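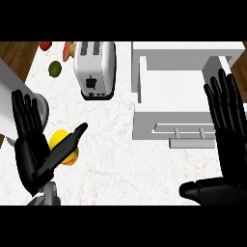

Robot hands and a toaster on a marble-patterned worktop (render).

Ticket: gel top coat staying tacky after lamp cure
Product: Farkance top coat, Cludadar lamp
Opened by: Folasade Ogunleye
Assigned to: Olanrewaju Haruna
Opened: October 9, 2026
Status: open, awaiting parts

Reported: Top coat wrinkles at the cuticle on both thumbs and stays soft underneath. Other nails cure normally. Base and colour are Stada, two thin coats. Bottle bought in April, stored in a drawer.

Step 1. Wiped nails with cleanser after cure. Stickiness removed from fingers, thumbs still dent under a cuticle stick. Not the normal inhibition layer.

Step 2. Cured thumbs separately, laid flat, full cycle. Left thumb hard. Right thumb improved, still soft on the outer side.

Step 3. Swapped top coat for Yusuf, same lamp, same cycle. Same result on right thumb. Farkance bottle ruled out.

Step 4. Checked lamp with tips on a card. Of 12 tips, 2 stayed soft, both on the right near the opening. Diodes on that side look dim.

Action: replacement lamp requested. Until it arrives, cure thumbs separately and turn the right hand for a second cycle. Do not apply a thicker top coat to hide wrinkling. File back and redo.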